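We use cookies to remember your settings and to count visits. Accept / Manage choices

Workshop notebook – cleaning cell, Randwood site
February, entry started at 4:30 in the afternoon

Long talk today with the morning crew from the canteen side. I write it down while I still remember who said what. Zachary Caron asked me to keep the technical things and the people things in the same notebook, so both are here.

First the technical. The cell now runs the table wiping task from the Mikkelsen controller. I changed the approach height again and put the closing force one step lower. The old value was pulling the cloth too flat before the lift, and then one corner stayed behind. I did not touch the camera settings. The light over the table is still the old one and I want to keep it until the end of the month, so we don't change two things at once.

Cycle time is 80 seconds for one table. A person from the crew does it in 30, and she also looks at the chairs. I told them this number openly. They laughed, but in a good way, I think.

Now the people part. In the Padden building the wiping was always done by whoever was free after the lunch rush. It was never written in a job description. When management said "the robot will take the tables," some people heard that their hours will be cut. Others heard that finally they can sit down for ten minutes. Both groups were in the same room and did not know this about each other until today.

What they told me, in the order it came:

The walk between tables is what makes them tired, more than the wiping. If the robot stays at the return counter and people still walk to the far tables, not much changes for the legs.

They use the wiping time for talking with the guests. One woman said she knows who is sick that week by who leaves the soup. I had no field for this in my form, so I wrote it on the back.

They want to know who washes the cloths. I had no answer. In our plan the cloths come "clean" and leave "used" and in between there is an arrow. So somebody is this arrow. Must ask Fevetti if the laundry contract covers it, or if it will land on the evening shift.

They asked also who is responsible when it misses a spot and a guest puts a sleeve in it. Zachary says the shift lead decides when a table is open again, same as now. I agree, but then the shift lead needs a button or a lamp or something, and today there is none.

We agreed that 2 people from the crew come to the cell and choose the spills themselves. My spills were always water with color, in the middle, nicely round. Real coffee is different, it makes arms and small drops far from the main puddle, and the drops are what people complain about later.

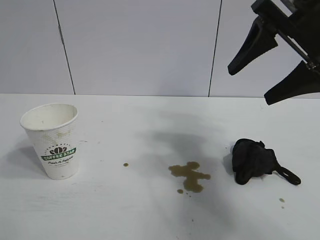
The small drops are also the place where I see the most work for us. The path planner takes the big area and makes one rectangle around it, and anything far out to the side is outside the rectangle. I can make the rectangle bigger, but then the cycle time grows again and the crew will be right to laugh. Maybe a second short pass only for drops. I will write it as a separate routine so it can be switched off.

Another question is the cup. The crew takes the cup away first, always, without thinking. Our routine goes around it as an obstacle. I asked if they would like the robot to take it and the answers were divided – full cups belong to somebody who went to the restroom, and they don't trust the machine to see the difference. I also don't trust it. For now cups stay where they are.

To do:
- second pass for drops, as a separate routine
- ask Fevetti about the cloths
- status lamp for the shift lead, talk with Zachary
- change "used" in the plan to a real step with a name next to it
- print the crew's comments with the back side too

Next meeting with the crew is at 3 in the afternoon, after their break and not inside it. Last time we took their break and I did not notice.

Recent entries
Cloth feeder jams, part two
Mikkelsen controller: notes after the update
Noise measurements at the return counter
Padden building: floor plan with cable routes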